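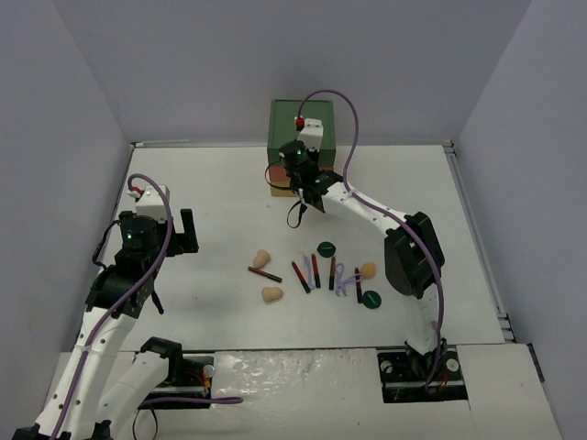 Thursday, May 26, 2022

In March I promised to write more often, and then I spent all my evenings on one small bug. Now I can tell about it.

Our setup has two arms over one white table, and the software between them is called Geven. The planner gives each arm a list of small motions, and before every motion it asks a simple question: is the other arm inside the space I will need? With big objects this worked well. With thin things, like the sticks and the ribbon, the arms have to come close to each other, and then the planner often said no to both of them. They waited politely, each for the other, until the timeout of 30 seconds.

I first blamed the perception part, because a ribbon never has the same shape twice. I replayed 237 logs in Skilteo and the object poses were fine. The problem was the age of the joint states. The left arm sent its state with 6 ms delay, the right arm sometimes with over 700. So the planner was looking at an arm which was already somewhere else – and it added a safety margin for this, on both sides.

The fix is short. Each state now carries the time from its own controller, and an old state is thrown away before planning. I also give the left arm priority when both ask together. It is not very fair, but it is easy to debug.

Next I want to try the same with the cables included in the collision model. At the moment they are not in it at all.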